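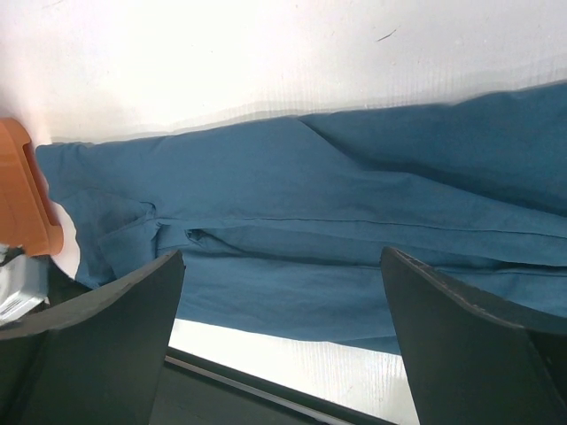 Page last changed in February, by Bayu Yeoh

Demonstration gathering (cloth handling)

Demonstration gathering is the work of recording many examples of a task so that a learning system can pick up the task from them. In cloth handling, each example shows a robot arm being guided through one job with one piece of fabric, such as flattening a shirt or folding a towel. The article covers the practice as it grew up at the Darnley and Ganstead workshops, where the method known as Majimbun was worked out. For the software used to store the examples, see Briketti.

Why cloth

Cloth is one of the most rewarding things a robot can be asked to handle, and one of the hardest. A mug keeps its shape wherever it is set down. A shirt dropped on a table twice will almost never land the same way, and the parts that matter most (a collar, a cuff, the end of a sleeve) may be tucked under everything else. Writing rules for every possible heap is hopeless, but people sort out heaps of laundry all day without thinking about it, and a recording of their choices holds a surprising amount of know-how. That is the great appeal of learning from examples!

The wrist view

Most Majimbun recordings include a view from a small camera at the wrist. It travels with the hand, so the fingers of the gripper stay in sight while the cloth and table shift behind them. In the view at the top of the article, a crumpled piece of teal-blue fabric lies on a white tabletop beyond two black fingers. A long seam and a bunched area with a dark opening give some idea of what the system has to read: seams are useful landmarks, while an opening among the layers can be a pocket, a sleeve end or simply a gap between folds.

The wrist view is very good at close detail and poor at the overall layout. A large garment may run past both sides of it. Darnley therefore pairs it with a second camera fixed overhead, and the two recordings are saved together.

A recording session

An operator sits beside the arm and moves it with a hand-held controller. The steps are short:

The garment is dropped onto the table from elbow height.
The operator starts the recording and brings the gripper in.
The cloth is grasped, moved and released until the job is done.
The recording is stopped and marked as kept, kept with a slip, or thrown out.

The second mark is a favorite subject among operators. Under Majimbun, a missed grasp followed by a good one is kept, and the moment of the miss is tagged. Early sets at Ganstead held only clean runs, and the systems trained on them did beautifully until the first mistake, after which they had no idea what to do. Adding recoveries changed that almost overnight.

A normal session lasts a morning and yields 96 recordings. Operators trade places after every 6 garments, partly to rest their hands and partly to mix styles. One person likes to pinch a corner and drag, another lifts the whole piece and lets it hang, and a system that has seen both tends to be better for it.

Variety

The choice of garments matters as much as their number. The Ganstead basket holds 78 pieces, from dish towels to work pants, with plenty of faded and worn items among them. New clothes are stiffer and come with sharp factory creases, and a set made up only of new clothes teaches habits that fail on a real laundry pile.

Lighting is varied as well. Under strong light a white table can wash out until its surface is hardly visible, and the soft gray shadow along the edge of a garment becomes one of the better clues that the cloth is lifted off the table. Dimmer sessions are recorded late in the day, from 4 p.m. on, with the blinds half down.

Checking

Recordings are checked the next day by someone other than the operator. The checker watches at double speed, looks for dropped frames, and makes sure the two cameras agree in time. Around 7 percent are removed at this stage. Bayu Yeoh, who wrote the first checking guide, advised watching the fingertips and ignoring the garment on the first pass, and the advice is still followed at Darnley.

Related terms

Drop height: the height from which a garment is released before a recording.
Recovery: a good attempt that follows a failed one within a single recording.
Thursday set: at Ganstead, the weekly batch made only with garments that gave trouble earlier in the week.

See also: Briketti; Grasp tagging; Overhead camera; Towel folding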